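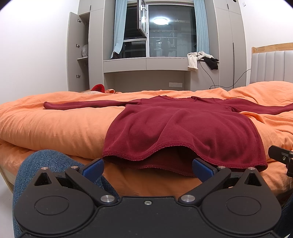
Teaching a machine to find the hem

The garment group at Cillon has spent the past year on one narrow question: how a robot should decide where to take hold of a piece of clothing before folding it. The answer they ended up with is a method called Tikham, and the result they report is that a policy trained on grasps made by people in ordinary bedrooms does better on unfamiliar clothes than one trained on a lab table, even when the lab set is larger.

We spoke with the group's lead in September, by phone, in two sittings. The group asks that its members be quoted as a team, so no names appear below.

The first thing the lead wanted to clear up was the goal. "People hear folding and think of the finished stack. We don't score the stack. We score the first grasp, and then whether the cloth is still held when the arm has lifted it clear. If the first grasp is wrong, everything after it is repair work."

Tikham treats the edge of a garment as a line to be followed. The model looks at the view from the gripper, proposes stretches of edge that could be pinched, and ranks them by how many layers it expects to find there. For a knit top lying flat, the bottom hem is usually the easy choice and also the one that causes the most trouble. There are two layers, front and back, and they seldom line up.

"A person will open the fingers on either side of the edge and feel whether they have one layer or both," the lead said. "We had to give the model some way of learning that from pictures. What helps is that a hem is rarely flat. It waves. Where it lifts, you can often see the inside of the other layer, and the stitching tells you which side you are looking at."

The training set holds 1,441 recorded grasps, made with a hand-held gripper in homes. The comparison set was collected earlier on a white table at the Henríquez lab, with the same gripper and a larger number of grasps. Both were used to train the same network with the same settings, and each version was then tested on 440 attempts with clothes that appeared in neither set. The home-trained version kept hold of the cloth in 93 percent of them. The group is holding back the table figure until the paper is out, but the lead described the gap as "big enough that we ran it again."

Why beds and not tables? Part of it is the surface. A duvet gives under the fingers, and its own folds look a lot like the folds of a shirt. "On the table the model learned that anything that isn't white is clothing," the lead said. "Put it over a colored duvet and it tried to pinch the duvet. You can fix some of that by editing the backgrounds, and we tried. It never got us all the way."

Light was the other part. In bedrooms the window is often behind the garment, and the ceiling lamp may be on as well. The group made no effort to control either one. People doing the recording were told to work at their own pace and to leave the room as they found it — curtains, cables, bags and all.

There are limits. Tikham was trained mostly on tops, and it does poorly on anything with a drawstring. Ribbed knits were a weak spot for months, as the ribs produced long lines that the model ranked as edges. The fix was plain: more ribbed knits in the set, and a rule that a proposed edge has to end somewhere the cloth does.

The lead was also careful about speed. An attempt on the robot takes far longer than the same grasp done by hand, mainly in the approach. "We slow down near the cloth on purpose. If the fingertip pushes the hem, the hem moves, and then the plan is out of date. We replan up to 2 times. After that we count it as a miss."

Work on the next version has begun with Grunance, which is building a fingertip that senses slip. The group wants to know whether touch can settle the layer question in the cases where the camera can't — dark fabric over dark fabric is the usual one. The lead expects to start with sleeves, where the layers sit close together and the cuff gives very little edge to work with.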